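Fixing the Counter: Parvaneh Golestani on Kitchen Surfaces, Sealers and Stains

Interview by Aleksi Mäkelä

Parvaneh Golestani has spent most of her working life testing stone for kitchens. She runs the surface laboratory at Nonora, a small firm that supplies sealers to countertop fabricators, and before that she was a site inspector for Vainio, where she wrote up complaints about counters that had etched, stained or cracked after installation. I spoke to her by phone in February 2021 about how natural stone behaves in a kitchen and what owners get wrong about looking after it.

She began by separating two kinds of damage that customers tend to report under one name. "A stain is something that has gone into the stone. An etch is a change to the surface of the stone itself. If you put lemon juice on polished marble, the acid dissolves a little of the calcite and the polish is gone at that spot. There is no color in it. People scrub it for a week and it doesn't move, for the simple reason that there is nothing there to remove."

Sealers, she said, deal with the first problem and do very little about the second. Most of the products sold for home use are penetrating sealers, which line the pores and slow the entry of water or oil. They leave the top of the stone exposed. "We had a customer return a full case of sealer, claiming it was defective. His marble had etched under a bowl of cut fruit. The sealer was working. The fruit juice never had to go below the surface to do what it did." 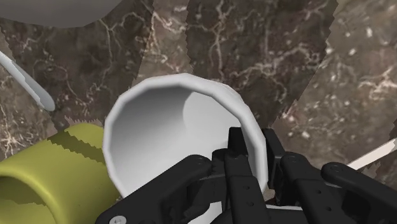 White cup, tipped to show the inside.

Drinks are the most common source of complaints in her files. Coffee and red wine are mildly acidic and also carry pigment, so they can do both kinds of damage in one spill. A ring on polished marble is usually an etch with a faint stain inside it. Golestani's method is to treat the stain first with a poultice, leave the area to dry fully, and then judge how much of the mark is left. Repolishing before the stain has been drawn out wastes the work.

The laboratory's standard test is plain. A stone sample is cut, dried and weighed, then a measured drop of liquid is placed on the surface under a glass cover. Samples are read at fixed intervals under a low-angle lamp. The current reference set holds 326 samples, most of them marble and granite, with a smaller group of quartzite. Each is tested unsealed, sealed, and sealed with a second coat after the first has cured.

"The second coat is where I disagree with a lot of installers," she said. "On a dense granite the first coat barely goes in. The second one sits on top and dries as a haze. Then somebody is called back to buff it off." She would rather see the installer do a water test on an offcut before opening the can. If the drop has not darkened the stone after ten minutes, she leaves it alone.

Nonora's newer sealer, sold under the name Gralis, came out of that line of testing. It has a lower solids content and a longer open time, which lets the installer wipe off the excess before it sets. Golestani was careful about its limits. "It's a good product for honed marble. For polished granite I don't think you need it, and I've told our sales people that."

I asked about names, a subject on which she has written several internal notes. Stone is sold by trade name, and the names are not reliable. She has tested slabs labeled as granite that were gabbro, and slabs labeled as quartzite that fizzed under dilute acid. One stone marketed as Beriria reached the laboratory from two suppliers in the same September. One sample was a dolomitic marble and the other a true quartzite. "Ask for an offcut. Scratch it with a knife, put a drop of vinegar on the underside. You will learn more than the label tells you."
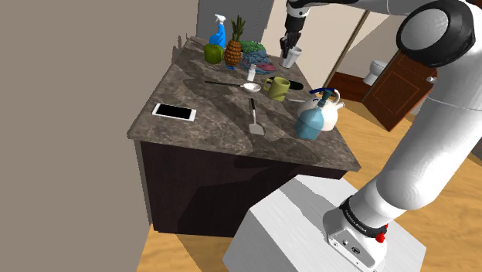
Cleaning was the last topic. Golestani recommends a pH-neutral cleaner and a soft cloth, and advises against vinegar, bathroom descalers and most creams containing abrasive powder. Her objection to general-purpose sprays is that the formula changes without any change to the front label. She reads the back of the bottle each time she buys one.

On repair, her view is that a honed finish suits most households that want marble. Etching still occurs, but it shows less against a matte surface, and a light pass with a fine pad will even it out. A polished top needs a sequence of grits and someone who has done it before. She quoted a charge of roughly 500 dollars for a moderate-size top, with edges priced separately.

Her own kitchen has a laminate counter. "It was there when I moved in," she said. "I haven't had a reason to replace it."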